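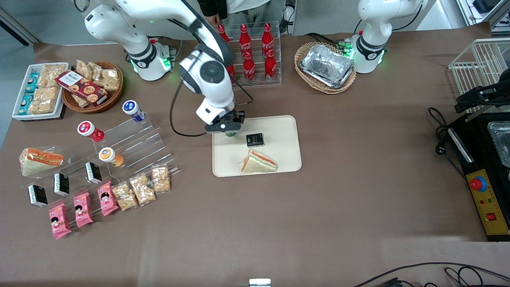
How do you lay out a small snack table with a clear tiered stand?

Community Help > Food and Hosting > Tables and Display
Viewed 2,468 times

marigold_porch
Member, Minanbridge

Hello all, and thank you in advance for reading, as I do tend to go on. I look after the snack table for our reading group's open afternoon in December, and for years it has been a cloth, a few plates and a pile of things in the middle. This year I treated us to a three-tiered clear acrylic stand from Keva, plus a clear rack for the Coke bottles, and I already had a couple of wicker baskets at home that I'm very fond of.

I've covered the table in brown paper, which I love (no ironing!), and the drinks rack looks lovely and tidy at the back. My trouble is the stand. I have bags of crispy snacks, pink snack bars, triangular rice balls and a wrapped sandwich, and I can't decide what belongs on which level. When I put the tall things at the top it looks grand, but then I worry about people knocking the lot over when they reach. Should the stand be in the middle of the table or off to one side? And do the extra bags of crisps go in the baskets, or does that just look like I ran out of room?

The doors open at 2 and people tend to arrive all at once, so I'd like it to make sense without me standing there pointing.

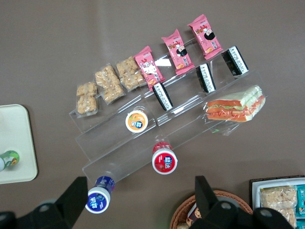
3 answers

oldteapot
Member, Rotport

What a nice project, and I think you're most of the way there already. I helped with the refreshments at the Jarman Hall fairs for a long time, and we had stands very much like yours, so let me tell you what we settled on.

Light things go up top. Your clear packets of puffed crisps and the pink bars are a good choice for the highest level, because if somebody catches one with a sleeve it only slides down a step and no harm done. I'd keep each kind together, crisps first and then bars, so the row reads easily from one end to the other. The rice balls belong on the next tier down. Stand them edge-on like books on a shelf and leave a finger's width between them – people will lift one out cleanly and the neighbors stay put. If you want the labels to show, turn them a little toward the side where people walk up.

The sandwich should sit low, with the cut side facing out. It's the cut side that sells a sandwich! Fold the loose end of the wrap underneath, too, or it catches on everything. And please keep the rice balls and sandwiches in the fridge until shortly before the doors open. Check the use-by labels while you're at it.

As for where the stand goes, I like it off to one side of center, with the drinks behind and a tray within easy reach in front. People pick up a tray, choose something to eat and take a bottle last, when their other hand is free.

snackshelf446
Member

baskets are fine. everyone knows what a basket of chips is for. just don't pile them so high that they fall out

quiet_larder
Regular contributor, 1,568 points

I agree with nearly all of what oldteapot wrote, though I'd go easy on turning the stand at an angle. A diagonal looks cheerful and it does give folks on two sides a fair chance at it, but the corners take up more table than you'd think, so try it with the baskets in place before you decide.

Two small things from my own kitchen. Clear acrylic shows every fingerprint, so wipe it with a soft, barely damp cloth and dry it right away. Paper towels left fine scratches all over mine. And the brown paper will creep if it isn't held down, so run tape along the underside of the table edge, then press the paper flat with your forearm before anything goes on it.

One more thought about the baskets – I'd leave the crisps and the cookies together in one and give anything in a foil container a basket of its own. A foil lid crinkles and lifts at the corners if other things are leaning on it.

marigold_porch
Member, Minanbridge

Thank you all so much! I'm going to move the baskets around this evening and see how much table I have left. Oldteapot, I had never once thought about the loose end of the wrap, and now I can't stop looking at it.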